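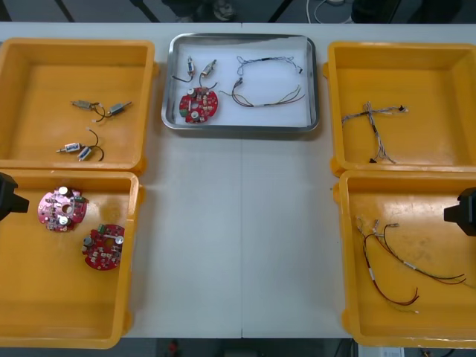

Motors, round control boards and wire harnesses in open yellow bins at the Fetari kitting bench.

The Bench Before the Bench

Small-batch electronics assembly depends on the condition of parts before anyone picks up a screwdriver. At Fetari, a contract assembler of air-handling controls, that means a white table, some yellow bins and a shallow steel tray.

Most accounts of electronics assembly begin at the soldering stage. By then a good deal has been decided. The boards have been unpacked and checked for damage, the motors have been matched to their harnesses, and everything has been placed within reach of the person who will join it together. The trade calls this kitting, and it gets little space in the production manuals. In the one Fetari uses for the Skendo damper controller, kitting takes up a page and a half. Final assembly takes up the rest of the binder.

Tamunoemi Wike rewrote that page and a half in February. The earlier version listed the parts and quantities but left the layout to whoever was on shift. Parts arrived at the assembly position in the bags they were shipped in, or in a single deep tote, and the assembler sorted them there.

"The tote was quick to fill and slow to empty," Wike says. "You reached in for a motor and lifted out three, because the leads had found each other."

The leads are the main difficulty with small motors. The motor itself is a metal cylinder and will tolerate ordinary handling. The wires behind it are thin, they hold a curl from packing, and they end in small white connectors that catch on any loop nearby. Pulling a motor free by its leads puts the load on the joint where the wire enters the casing. A partly broken joint can pass a bench test and fail later under vibration.

Wike's layout puts motors in their own bin, spread in one layer, with the leads left in open curves. They are not wrapped around the casing. A tight wrap looks neat but bends the wire at the weakest point, and it has to be undone before the connector can be seated.

Flat, open and one layer deep

The bins are open-topped, with raised rims. Wike chose them over divided trays after trying both on the Skendo line. Dividers keep individual parts separate, but they also leave the fingers little room, and a part has to come straight up. In an open bin it can be approached from the side and slid toward the rim first, which suits cylinders in particular.

Color was a smaller decision. Yellow shows up against a white table, and black wire shows up against yellow. A dark bin was rejected for that reason. The red boards are easy to find on almost any background.

Depth matters more than area. A deep bin invites stacking, and a stacked bin hides whatever is at the bottom. Fetari's rule is that every part in a bin must be visible from a normal working position. If a part has to be moved to see another, the bin is too full and some of it goes back to the shelf.

The boards

The control board used in the Skendo unit is roughly circular, with notches in its outline and a hole through the center. The shape follows the duct housing it fits into. For handling, it has one clear disadvantage, which is that there is no long straight edge to hold.

Two large cylindrical capacitors stand up from the surface, well above everything around them. They look like handles, and new staff treat them as handles. Dirk Seidel, who trains assemblers on the line, spends part of the first session correcting this.

"A capacitor can is held by two soldered legs," Seidel says. "Lift the board by it a few times and you have loosened something you can't see."

The green terminal block on the right-hand edge is a sturdier fitting, with a row of three screw positions, but Seidel does not allow lifting by that either. A board should be taken by its outline at two opposite points, clear of the white connectors, and kept level until it is over the tray or the fixture. The mounting holes are a useful guide to where the bare areas are.

Boards lie component side up. They may sit at any angle to the bin, and Seidel has stopped asking people to square them up — it took time and gave no measurable benefit. What he does insist on is that they do not overlap. The underside of a board carries cut component legs, and those will scratch the top of whatever is beneath them.

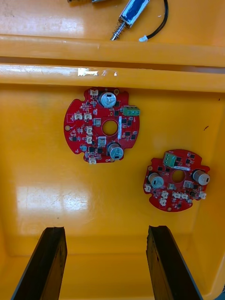

What the tray is for

The steel tray is a place for parts in transit, and it starts and finishes each kit empty or nearly so. A motor and its harness can be paired there before they move on. Anything doubtful goes there too: a bent connector pin, a lead with a nick in the insulation, a label that does not match the build sheet.

Before the change, doubtful parts went back into the same tote they came from. Some were then picked again by the next person. Wike found one motor that had been set aside on two separate shifts and was still in circulation.

Harnesses are kept bundled until the motor is in place. Loose harnesses behave much like loose motor leads, only with more ends. The tie comes off at the point of use and goes straight into the waste.

Limits of the method

The layout works for short runs. Fetari builds the Skendo controller in batches of 200, and the table is restocked in groups of eight kits. For longer runs the restocking becomes a job of its own, and feeders or molded trays begin to pay for themselves.

It also takes up table. A Silance fan module, next in line for the same treatment, has a larger housing and a longer harness, and a first trial left too little clear surface between the bins. Wike is looking at moving the harnesses to a second level behind the motors. Seidel would prefer a wider table. The trial layout is due to be repeated once the next delivery of boards has been checked in.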